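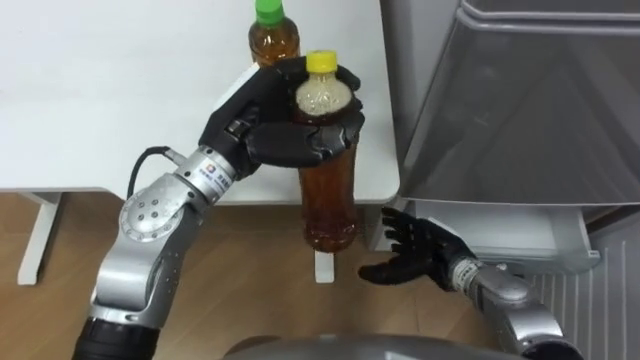
Figure 17. Bottle task, head view. Left hand closed below the cap, right hand open.

6.2 Recording a two-hand task by remote control

This section covers recording a demonstration with both arms under operator control. Complete the arm zeroing in section 5 and the glove fitting in section 6.1 before you start. For single-arm recording by hand guiding, see section 6.4.

The steps use the bottle task supplied with the Jurik control software. Other tasks are recorded the same way, with their own task names and start poses.

Before you begin

You need two operators. The first wears the gloves and drives the arms. The second stays at the console with one hand free for the stop button and does not drive. Both must have line of sight to the robot.

CAUTION: Keep all people outside the marked floor area while the arms are enabled. The arms follow glove motion without checking for obstacles.

CAUTION: Use sealed plastic bottles only. Tighten each cap by hand before placing the bottle on the table. Do not use glass.

Setting up the session

1. Place the bottles upright on the tabletop within reach of the left arm. Leave a clear space beside the first bottle to be lifted so that the thumb can pass around it.

2. At the console, open Record and select New Session. Choose the task from the list. If the task is not listed, select Add Task and type a short name without spaces.

3. Set the view to Head. Check that the area where the hands will meet is visible in the preview. If it is not, tilt the head down in small steps until it is.

4. Press Home. Both arms move to the start pose at reduced speed. Wait for the status line to read READY.

5. Have the first operator match the start pose with both gloves. The two outlines on the console turn green when the match is close enough. The arms cannot be enabled until both are green.

NOTE: If one outline stays amber, the glove on that side has drifted. Open the hand flat, hold it still, and press Re-zero. Repeat step 5.

Recording a demonstration

6. Press Enable. The arms now follow the gloves. Move both hands slowly a short distance and back to confirm that left and right are not swapped.

7. Press Start Recording. A tone sounds and the take number appears.

8. Bring the left hand to the side of the bottle with the fingers open. Close the fingers around the upper part, below the cap, with the thumb on the opposite side. Stop closing when the grip indicator reaches the second bar.

9. Lift the bottle clear of the tabletop before moving it sideways. In this task the bottle is carried past the front edge of the table, so keep its base above table height until it has crossed the edge, then lower it.

10. Bring the right hand toward the bottle with the fingers spread and the palm facing it. Hold the left hand still while the right hand closes. Moving both hands during a transfer is the most common cause of rejected takes.

11. Open the left hand only after the right grip indicator is steady. Draw the left hand straight back, then complete the placement for your task.

12. Press Stop Recording. Mark the take as Keep or Discard.

CAUTION: Watch the wrist cables throughout. They need slack to follow the joint. If a cable pulls tight or catches, press the stop button and free it with the arms disabled.

NOTE: Do not pause mid-motion to correct the gloves. Pauses are stored with the take and will be repeated in playback. Discard the take and start again from step 4.

How many takes to record

Record at least 113 kept takes for a task with one transfer between hands. Vary the bottle position slightly between takes — a hand's width in any direction is enough. Keep the position of the table and of any nearby appliance fixed for the whole session. If either is moved, close the session and open a new one.

Messages during recording

461 — Hand separation too small. The two hands are closer than the set limit. The arms hold position. Move the gloves apart until the message clears, then continue or discard.

2 — Glove signal lost. The arms hold position. Press Disable before handling the glove. Re-enable from step 5.

Ending the session

Open both hands, return the gloves to the start pose, and press Disable. Remove the gloves only when the status line reads DISABLED. Select Close Session to write the takes to the drive. Do not switch off the console while the progress bar is showing.

Continue with section 6.3, Reviewing and trimming takes.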